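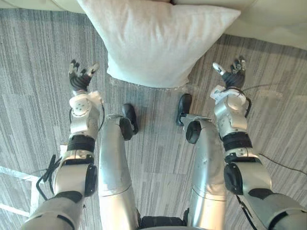
Tips for keeping a two-armed house robot in working order

I have yet to meet a domestic robot that saves more time than it costs, and the Girnent people's claim of 4000 hours between services made me laugh. Still, if you must have one shifting cushions in the lounge, these few jobs are worth doing.

1. Cables first. Look at any loop near the elbows and wrists. It needs enough slack for a full bend and no more. The Barbu clips sold for this are dear, and a soft hook-and-loop strap does just as well.

2. Walk the floor before you switch on. Move any trailing lead out of the way of the feet, and pick up crumbs and scraps while you're down there. 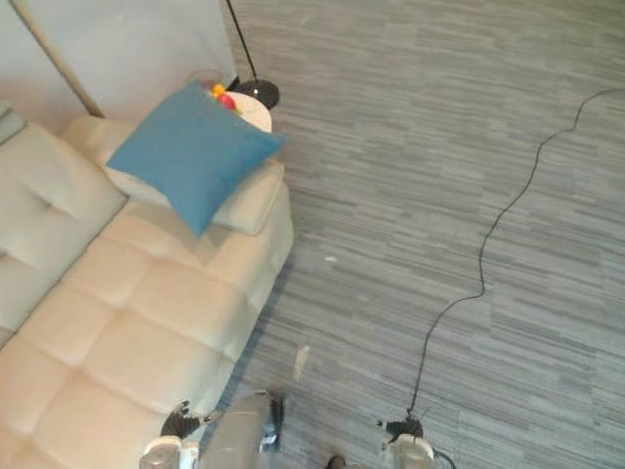 3. Wipe the fingers. Power off, damp cloth, no spray. Fluff from cushions gets into every groove, and a stiff paintbrush shifts it. I tried the Brisasance cleaning kit in October and couldn't tell it from washing-up liquid.

4. Test the grip on something soft. A cushion held from both sides will show you if one hand is pushing harder than the other.

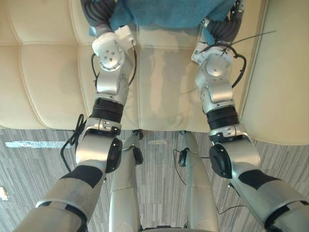 If it is, try the reset in the handbook before you ring anyone. Fekis wanted 387 to come out to mine, and all they did was run the same reset and tighten two screws. I now check the screws myself, by hand, with the plug out.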